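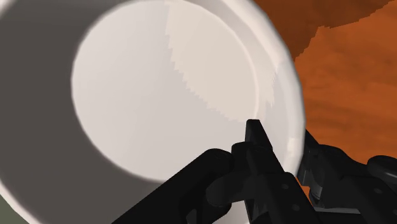
I have been making soup every week since May, and I think I've finally settled into it. My grandmother kept a pot going all winter long in Nenmont, and she never measured a thing, so what I inherited was mostly a memory of leeks and a very strong opinion about salt (add it early, then leave it alone!).

My first tries were thin, sad affairs. Then I started buying dried beans from the Kumetti market, the little speckled ones, and soaking them overnight with a bay leaf. What a difference! I cook 400 grams at a time, with two onions and whatever carrots need using up, and I let it all mumble along on the back burner while I fold the wash or call my sister. After 50 minutes the kitchen smells the way a house ought to smell in November.

I like big bowls for this, wide and plain, with plenty of room for bread. The bread is still store-bought, I'm afraid. I did try the Delorme rye recipe, the one that wants 30 minutes of kneading, and my arms gave out long before the dough did. I'll have another go at it once the holidays are over.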